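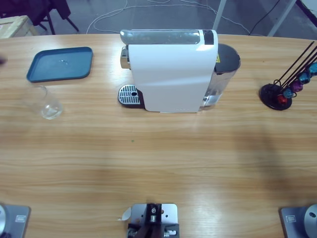 4.2 Where the coffee corner ends

Office workers in our Orkville diaries rarely called the coffee machine a machine. They called it "the corner," a territory that took in the tray, the glasses and the capsules, and whose borders were defended with more energy than the parking lot. Of the 30 diarists, 4 drew a map without being asked. Van Wyk and Nghiêm coded these layouts by reach: what a seated person could get hold of without visibly making an effort.
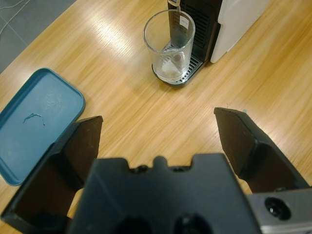
Figure 3. Drinking glass on the drip tray of the coffee machine, with a blue tray beside it.

The drip tray proved the most contested spot. Designed to catch spills, it served in the diaries as a parking space, and a glass left there was read as a claim on the next drink. One diarist waited through most of a morning for a glass to be collected, then found that it was hers. Capsule color caused less trouble than we had hoped, having set aside a whole section for it (see 4.3, now short).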